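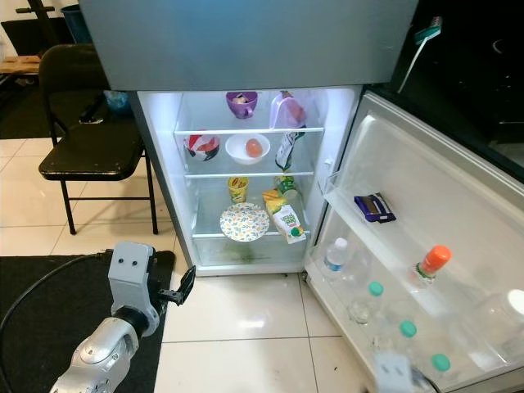
Fevuneck two-arm kit, long-term review
Posted February 6, 2023 by Nikau Hoani

Been meaning to write this up since November. Bought as a pair, two arms with grippers, control box, cables, a bag of fixings with more washers than anyone needs. We use ours at Blackwood for kitchen work, mostly fridge tasks. Fetch, put back, open, close. So this is a review from people who do that. If you want to weld or stack pallets, different review please.

Short version for those in a rush: good arms, decent grippers, awful manual, fiddly to set up, easy to look after once you know the three or four places it goes wrong. Would buy again. Would not pay for the setup visit again.

Unpacking and mounting

Two people for the lift. The box says one. Ignore the box. Mounting plate is solid, holes lined up first time, bolts were the right length. Hex key supplied is soft cheese, rounded off on the fourth bolt. Use your own.

Set the height before you route any cables. I did it the other way round and had to undo the lot. The manual puts cabling on page two and height on page nineteen, so I suspect most people do what I did.

For fridge work you want the shoulders a bit lower than the drawing suggests. At the drawing height the elbow comes up nicely for a worktop but the gripper arrives at the bottom shelf pointing down its own nose. We dropped ours by one hole on the column and the reach into the lower half got a lot better. Cost us a little on the top shelf. Fair trade, most of our stuff lives in the middle.

The grippers

Pale grey boxy housing, two little dark holes on the front. Everyone who visits says it has a face. It does look like eyes, yes. Dark fingers, firm grip, open and close smoothly.

How they do on real food:

Bottles – very good. Water bottles in the door are the easiest thing we do. The row in the door bin needs the wrist turned a bit or you knock the neighbour, but no drama.
Mugs – good if the handle is round the side. Poor if it points at you.
Paper cups – turn the force right down. Factory default will fold one.
Bowls – okay by the rim. With something in them, slow down to half.
Crisp bags and other snack bags – fine, they just crunch.
Chocolate bars in the door – surprisingly good, flat faces.
Eggs – we keep one in a bowl and move the bowl. Not proud.
Paper plates – no. Slide it, don't lift it.
Cartons – good, as long as you grab low.

The finger pads are glued and that annoys me. They wear on the inside edge. First set on the left arm did 900 cycles before I noticed it slipping on bottles, right arm got to 1,033. So I now swap both at 900 and write it on tape on the control box. Warm the old pad with a hairdryer, peel, wipe off the glue, new one on, leave overnight. Don't run it after an hour like I did. It slides.

Cables

Biggest grumble. The main arm cable is thick, black and stiff and it wants to make its own mind up. Leave too little slack and it pulls at the wrist connector at full reach. Too much and it hangs out in a big loop, and a big loop near an open fridge door will sooner or later find the door. We had it hook round a bin shelf once and drag the whole door shut on the forearm. No damage, door liner has a scuff.

What works for us: one clip at the shoulder, one above the elbow, none on the forearm, then run the arm by hand to its furthest point and tighten up from there. Check the clips when you check the pads. The supplied ones go brittle. Rotel do a softer clip that fits the same slot and costs pennies.

Calibration

Takes 91 minutes if you follow the routine as written. You can skip the second sweep if you haven't moved the base, the software doesn't tell you that, support did when I rang. After that it's quick enough to do each morning with your tea.

Two things. Do it with the fridge door open if that's how you'll be working. We did it shut to begin with and the door swing then put the other arm right where it shouldn't be. And mark the feet of the fridge on the floor. Ours is a small one on square cream tiles, lovely grid you'd think, except we have it sat at an angle to the grout lines so the tiles are no use for lining up at all. Bit of tape at each foot. Five minutes. Saved me days.

Also the interior light. Small fridge, bright white walls, the camera goes to pieces for a second when the door first opens. Put a short wait in before the first reach. The Wikik plugin has a setting for it now, under exposure, spelt wrong in the menu.

Clear shelves are the other one. Glass edges confuse the depth reading and it'll try to set a bowl down slightly too low. Add a few milimetres to your shelf heights and leave it.

Repairs so far

One wrist connector, left arm, my fault, see cables. Part came in four days. Swap is six screws and a ribbon. Ribbon is short, so get someone to hold the gripper while you seat it or you'll be there all afternoon.

One finger motor on the right that started to whine. Opened it up, no fault found, greased it, gone quiet. Not had it back.

One emergency stop button that stuck in. Replaced under warranty, no argument.

Greasing is every 1,000 cycles according to the sheet. I do it at the same time as the pads, so a bit early. Pea sized blob, no more. Too much and it weeps out through the housing seam and ends up on somebody's yoghurt.

Cleaning: damp cloth, drop of washing up liquid, dry it. Don't spray. Keep a mat under the arms if you're on tile, a dropped bottle on hard floor is loud and the mat gives the cable somewhere to lie without sliding about.

Support

Phone, good. Email, slow. They sent me the same PDF twice. The setup visit was a pleasant chap who read the manual aloud and went home at three.

Good: bottle handling, build, spares arrive fast, quiet
Bad: manual, glued pads, stiff cable, soft hex key, price of the setup visit

Four out of five. Would be four and a half with screw-on pads.

Edit: someone asked in the comments, yes the pads for the older single arm do fit, but trim the corner first.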